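Cellule de Seninley : la remise en service passe d'abord par le simulateur

Publié le 15 octobre 2024

L'atelier d'automatisation de Seninley a remis en service son poste de préhension après une révision du poignet et un remplacement complet des doigts de pince. La cellule, exploitée par Gundumska pour des essais de manipulation d'objets courants, avait été arrêtée à la suite d'une dérive relevée sur l'axe 6.

L'écart se manifestait en fin de trajectoire. Sur les prises larges, il restait sans conséquence. Sur les objets à section fine, la pince se refermait à côté du point visé, et les reprises manuelles devenaient trop fréquentes pour que les séries d'essais soient exploitables. Le service de maintenance a d'abord soupçonné le câblage du codeur, puis la bride de fixation de la pince. Le démontage a montré une usure irrégulière des patins et deux vis de bride serrées en dessous du couple prescrit.

Chevalier, qui assure l'entretien mécanique du site, a repris l'ensemble : dépose de la pince, nettoyage des portées, contrôle de la planéité de la bride, remontage avec des vis neuves. Les patins ont été remplacés par paire. Un marquage au feutre indélébile a été ajouté sur les têtes de vis pour repérer un éventuel desserrage lors des rondes. La graisse du réducteur n'a pas été changée, son échéance étant fixée plus tard dans l'année.

Restait la partie la plus longue, le réglage. La position du centre outil a été relevée de nouveau, au moyen d'une pointe fixe approchée sous plusieurs orientations. Le relevé a été refait une seconde fois après mise en température du bras, celui-ci ayant tourné à vide pendant 40 minutes. Les deux séries de valeurs concordaient, et la seconde a été retenue.

Avant tout mouvement en charge, Gundumska impose désormais un passage par la simulation. Les nouvelles cotes de la pince sont reportées dans le modèle, puis une campagne de prises est jouée sur des décors variés. Les équipes y placent du mobilier, des ustensiles et de petits appareils, avec des revêtements et des fonds tirés d'une bibliothèque commune. Le bras peut ainsi se retrouver au bord d'un siège comme au-dessus d'un plan de travail. La physique du contact y est simplifiée, mais les erreurs de repère et les approches trop basses ressortent nettement.

La campagne lancée après la révision comptait 200 prises. Sur ce total, 193 se sont terminées dans les tolérances. Les sept autres ont été rejouées pas à pas. Dans la plupart des cas, la pince abordait l'objet avec une inclinaison trop forte du poignet, ce qui réduisait la surface d'appui des patins. Une limite d'angle a été ajoutée au programme d'approche, et la distance de dégagement portée à 12 millimètres.

Les objets de forme irrégulière ont fait l'objet d'une série à part. Un tire-bouchon, par exemple, n'offre pas la même tenue selon que la pince se présente du côté de la poignée ou de la tige. Sur une assise rembourrée, la surface n'est pas plane non plus, et la hauteur d'approche ne peut pas être reprise telle quelle d'un essai sur table.

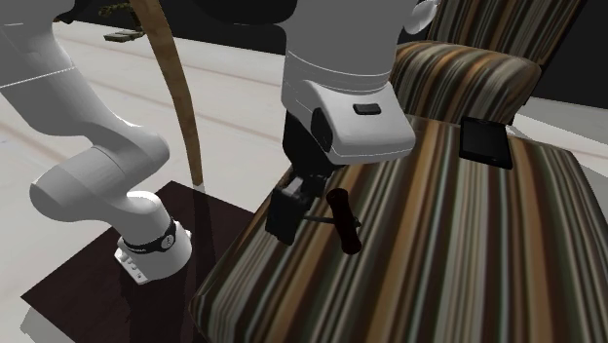
Vue de simulation : la pince au niveau de la tige d'un tire-bouchon, au-dessus d'un siège à rayures.

Une fois la campagne validée, les paramètres ont été transférés vers l'armoire de commande. Le premier cycle réel a été exécuté à vitesse réduite, portes fermées, un opérateur restant au pupitre avec la commande de validation en main. La vitesse a ensuite été relevée par paliers. Les contrôles de l'arrêt d'urgence et des contacts de porte ont été consignés dans le registre de la cellule.

Le fichier de configuration pose encore une difficulté. L'outil de conversion fourni par Wuner arrondit certaines valeurs d'orientation lors de l'export, et l'atelier doit les ressaisir à la main. Une relecture à deux a été instaurée pour cette étape — un technicien lit les valeurs à l'écran du simulateur, l'autre les vérifie sur le pupitre. Wuner a annoncé un correctif sans en préciser la date.

La fiche d'entretien du poste a été modifiée en conséquence. Le couple de serrage de la bride sera désormais vérifié à chaque changement de patins, et non plus lors de la seule visite annuelle. Les patins usagés seront conservés dans une boîte étiquetée, avec la date de dépose, pour comparer les profils d'usure. Toute modification du centre outil entraînera un nouveau passage en simulation, même lorsque l'écart paraît négligeable.

Un second jeu de doigts a été commandé afin de réduire la durée d'immobilisation lors de la prochaine intervention. Il sera mesuré à réception et ses cotes enregistrées dans le modèle sous un nom distinct — une confusion entre deux versions de la pince avait déjà faussé une série d'essais au printemps.

Le poste voisin, équipé d'une bride identique, doit être contrôlé selon la même procédure avant la fin du mois. Il reste en service d'ici là, avec une vitesse plafonnée et un contrôle visuel des vis à chaque prise de poste.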